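Brelwood Facilities Services

PRESS RELEASE
For immediate release

Brelwood to Place Tidying Robots in Staff Break Areas at Moen Office Park

Agreement with employees sets out new duties, paid training and a right to pause the machines

MOEN, 13th July - Brelwood Facilities Services, which cleans and supplies offices on behalf of their tenants, will place robots in the staff break areas of Moen Office Park under an agreement reached with its employees at the site. The robots, developed by Kudard Robotics, will clear snack counters, put packaged goods away in drawers and set aside bowls and cans left out after breaks.

The agreement covers the 18 Brelwood employees who look after kitchens, break areas and meeting rooms in the park. No position will be removed as a result of the introduction, and contracted hours will stay as they are. Employees who take on the supervision of a robot will receive a pay supplement for those hours.

"Our attendants have told us for years that the small resets take up the day," said Elsa Amundsen, Director of Operations at Brelwood. "A counter is cleared, people come through, and it has to be cleared again. We want that time to go to the work our clients ask for by name, such as preparing rooms for visitors and keeping the kitchens properly stocked."

Each break area in the park has a snack cabinet or counter that is restocked in the morning and put in order several times before evening. Attendants currently walk a fixed route between the areas, which lie on three floors. Under the new arrangement, the robot will handle the counter and drawers, and the attendant will check the result, restock what has run low and deal with anything the robot has set aside.

Preparatory work began in May in a ground-floor room next to the loading entrance, where Kudard engineers and Brelwood attendants have been going through the tasks together. The attendants decided which tasks should be included, and in what order they should be taught.

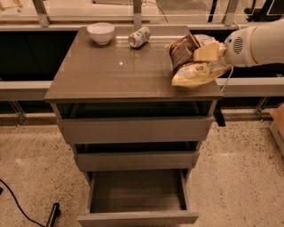
A robot arm at work among snack packages on a drawer cabinet, with the bottom drawer pulled out.

Soft packaging has received the most attention in these sessions. Bags of snacks crease and slide when they are picked up, and attendants have strong views on how they should be stored so that the contents arrive whole. Drawers are a second area of work, as the robot must leave enough space for a person to reach in beside it and must close each drawer when it is finished.

"I was asked to show how I do it, and I had never had to explain it before," said Washington Amaral, a break area attendant who has worked at the park for nine years. "I had doubts at the start, and I still think it is slow with the bags. But I would sooner be asked now than be handed a machine later and told to work around it."

Training will take place during paid working time. Every attendant at the site will complete a basic course covering safe distances, the stop control and the reporting of faults. A longer course is open to those who wish to become robot supervisors. Places on this course will be offered first to current attendants, and applicants will not need any previous technical experience.

The agreement also gives any employee the right to pause a robot without asking a manager. A pause will not be entered in an employee's record, and the robot will stay stopped until the attendant responsible for that area has restarted it. Sensor data from the robots may be used for maintenance and for improving the handling of objects. It may not be used to measure the pace or attendance of individual employees.

"The pause rule was the point we would not give up," said Prasanna Thambiah, employee representative at Brelwood. "People need to be able to stop a machine in their own work area and have that treated as normal. We have also asked for the workload to be reviewed once the robots are in use, because checking and correcting is work too, and it has to be counted."

The review will be carried out jointly by Brelwood and the employee representatives. It will look at walking distances, lifting, the number of interruptions in a shift and the time spent correcting the robots. If the findings show that the total workload has risen, routes and staffing will be adjusted before any further break areas are added.

Kudard will keep an engineer on site during the first period of use. Vilgot Wikström, who leads the company's workplace program, said that the comments of the attendants had already changed the plans. "We had put cans and bowls first," he said. "The attendants asked us to begin with the bags and the drawers, as these take them the most time. We followed their order."

The break areas serve some 300 office employees at the park. Tenants will receive written information before the robots are introduced, and notices with the contact details of the attendant on duty will be posted in each area. Office employees may continue to use the counters and drawers as before.

About Brelwood Facilities Services
Brelwood Facilities Services provides cleaning, catering support and reception services to office parks and public buildings.

About Kudard Robotics
Kudard Robotics develops robots for everyday handling tasks in shared workplaces.

Media contact
Ottar Berge, Communications
Brelwood Facilities Services, Moen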